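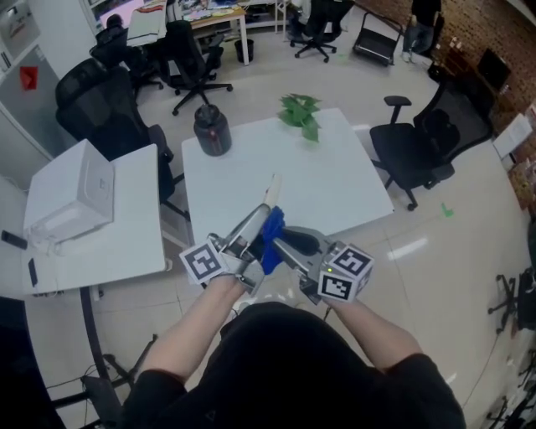 # Re: [genlow-users] Sort order changes after import

**From:** Noura Khalaf
**To:** genlow-users

Wellington Seixas wrote:

> After moving our parish register index from Brilden to Genlow, the surname list no longer matches the printed volumes. In Brilden, "de Souza" filed under S. In Genlow it files under D, and the accented names have all moved to the end of their letter. The import log reports 961 records read and 961 written, so I don't think anything was lost. Is there a setting for this, or do I need to edit the records by hand?
>
> Also, the Cavalcanti entries now appear in two separate blocks. I can't see any difference between them on screen.

Don't edit the records. These are two separate problems and neither one is in the name field itself.

**Particles.** Brilden keeps a hidden sort key next to each surname. The standard export leaves it out, so Genlow falls back to the surname as displayed. Go back to Brilden, choose the extended export, and turn on "include keys." In Genlow, map the extra column to `sort_name` before you import. If you no longer have Brilden installed, you can fill `sort_name` with a batch rule: strip a leading "de," "da," "do," or "dos" and the space after it. Run it on a copy first. It will also strip the particle from families that do file under D, and I had to put six of those back manually in the Flotivstead index.

**Accents.** Your collation is set to binary. Change it to the language setting under File > Index > Collation, then rebuild. Changing the setting without a rebuild affects only records saved afterward, which leaves the list in a worse state than before.

**Cavalcanti.** Most likely one block has a trailing space or a non-breaking space, left over from retyping. Search for the surname with "show invisibles" on. The cleanup tool removes ordinary trailing spaces but skips non-breaking ones, so those need a find and replace on U+00A0. My own file had up to 421 of them after a paste from a spreadsheet.

Order matters: clean the spaces, fill `sort_name`, set the collation, rebuild once at the end.

If the blocks are still split after that, post the two record IDs and the version number from the About box. The older builds had a fault in the rebuild step, and I'd want to rule that out.

Noura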